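My afternoon at the Vurness laundry open day

I'll admit I went for the free coffee. Vurness Linen does the sheets and towels for most of the hotels along our stretch of coast, and once a year, in March, they let regular people in to wander around. I've driven past that building a thousand times and never knew what went on in there!

We started at 2 in the sorting hall, which was loud and smelled like warm cotton and a little like swimming pool. There were 22 of us on the tour, all in paper hats. The big tunnel washer is called the Plondiser (great name) and it takes in 300 pounds of laundry at a go. On the day before our visit they'd done 2547 bath towels, and that was the slow season. I have trouble getting through one hamper.

After that came the part I liked best, the everyday clothing side. They wash staff uniforms and T-shirts there too, and our guide talked for ages about collars, hems and why you should turn things inside out before they go in the dryer. 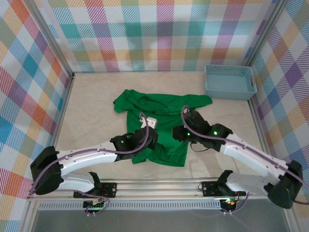

Another visitor on the tour, Aryee, wanted to know whether cold water really gets a shirt clean, and said hot washes had ruined every green one in the house. The guide's answer was that cold is fine for most things if you don't stuff the drum — and that most of us use twice the soap we need. Guilty.

We finished in the ironing room, where sheets go in rumpled at one end and come out flat and folded at the other. I could have watched for an hour. The coffee was from Ellivell, the bakery next door, and they'd run out of cinnamon rolls by the time I got there, so go early. Parking is behind the building, on the gravel side.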